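Textile Care and Laundering
Handout 4: Indigo-dyed cotton

Denim is a warp-faced twill. The warp yarns are dyed with indigo and the weft is left undyed, so the inner face of the cloth looks paler than the outer. Indigo does not dissolve in water and sits mainly near the surface of the yarn. It is lost by rubbing, and the core of the yarn shows through as wear proceeds.

Fading is uneven. Seams, hems and belt loops stand proud of the cloth and abrade first. Folds left in place during washing give pale lines that cannot be removed later.

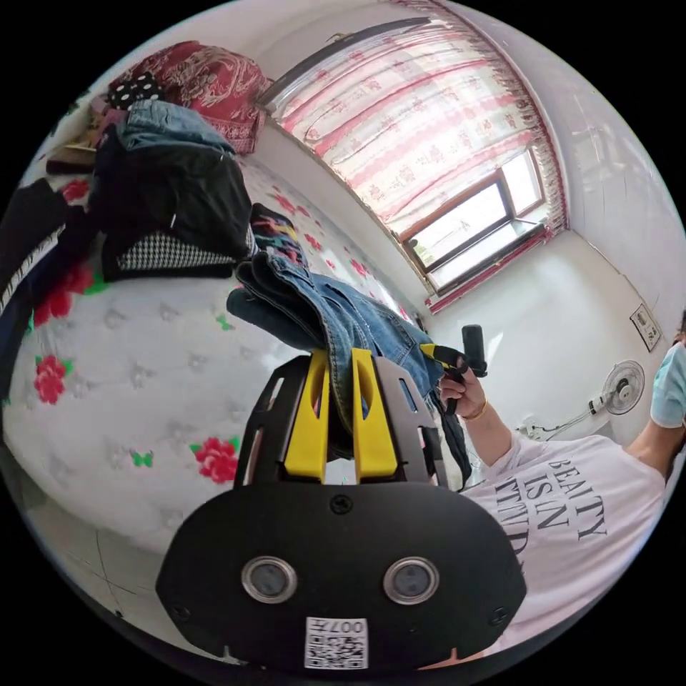 Fig. 2. Folded blue jeans, faded denim with seams.

Washing trial (Riltunley laundry room)
Load: 64 garments, washed inside out at 30 degrees, zips closed. Spin speed was held at 900 rpm. Garments from the Kusa batch were kept apart from the Kassab batch to avoid dye transfer. Mean dry mass before washing was 274 g per square metre of cloth.

Shrinkage
Measure the inside leg before washing and again after line drying. Record both values to the nearest 2 mm. Unsanforised cloth should be entered on a separate sheet.

Reading for Tuesday: the section on vat dyes, up to the table of fastness grades.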